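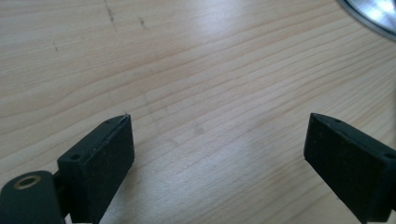 June, 8.10 am. Table top, utensil stand, second round of fitting. The top came back from Brirkenis with the new coat on it and has been standing in the bay overnight. Went over it with the flat of my hand before anything was put back. No nibs that I could feel except near the grommet. It has come up pale, and the grain still reads clearly, which was the thing I wanted to hold on to after the first coat went cloudy. In shallow waves on one side and then tight, long curves close together on the other, so any scratch that goes across the lines will show and any scratch that goes with them won't. Worth remembering when choosing which way to sand.

Edges and corners checked as well. The corner radius is fine. One corner had a soft spot in the coat where the packing foam must have sat against it. Rubbed it back dry with the 625 pad and left it. Will look again after lunch and touch it up if it still drags.

Stand next. Old base was screwed on top of the wood and it collected crumbs and grease all the way round the flange. New one is set into the top. Depth of the recess on the Gramomcombe drawing is 19 mm. I measured it and it was a hair shallow on the side away from the grommet, so the base rocked. Took a little off with the chisel, vacuumed, dry fitted, took a little more off. Sat flat after that. Thin bead of clear under the rim, wiped the squeeze-out with a damp rag straight away. Don't use metho on this finish, it dulls it. I tried it on the offcut and the mark is still there.

9.40. Pole screwed in by hand and then a quarter turn with the strap wrench. Rack on top, knob last. The knob wants to cross-thread, start it backwards until it drops and then go forwards.

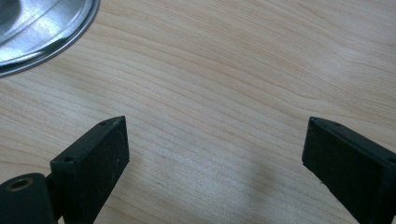 Let the steel things sit on the new surface through the morning to see what they leave behind. The old finish picked up grey rings from bare steel, mostly where it had been slid and not lifted. So far I can find a faint ring at one spot and it came off with a dry cloth. Plastic doesn't seem to leave anything. Haven't tried anything warm yet and don't want to until the coat has had its full time, 46 hours by the tin.

Glare is worse than it was. With all the lights on, the middle of the top goes nearly white and you lose the grain, and you lose small spills as well. Turned off the row nearest the door and it was better. If the next top is ordered, ask for satin. I have put that on the list for Brirkenis.

11.20. Loaded the rack. Spatulas hang fine by the hole in the handle if the handle is thin. The thick ones catch on the bend of the hook and then drop off when you let go. The ladle is heavy enough to turn the rack a bit, so hang it opposite something else heavy. Short divider under the rack - leave it where it is. I tried it lower and the handles knocked against it.
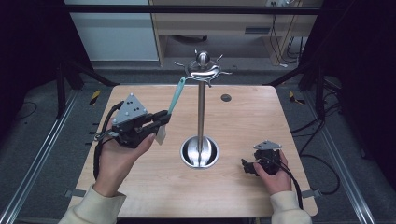
Tokudari rang just after and asked for the stand to be moved off the middle of the table, towards the grommet end, on the grounds that a clear run along the front is better for rolling and wiping and that long handles swing out over the work whichever way you turn them. They would also like the hooks opened up by 3 mm so the thick handles stop catching.

The hooks I can do. Will bend one first and check it still holds with the ladle on it. Moving the stand means a plug in the old recess and the grain will never match there, so I said leave it for this top and put it on the drawing for the next. They were all right with that.

Still to do:
Touch up the soft corner if needed
Sand and seal round the grommet
Bend one hook, test, then the rest
Send the corrected recess depth to Gramomcombe
Order more 625 pads, nearly out

4.30 pm. Corner is hard now, no drag, left alone. Grommet not started.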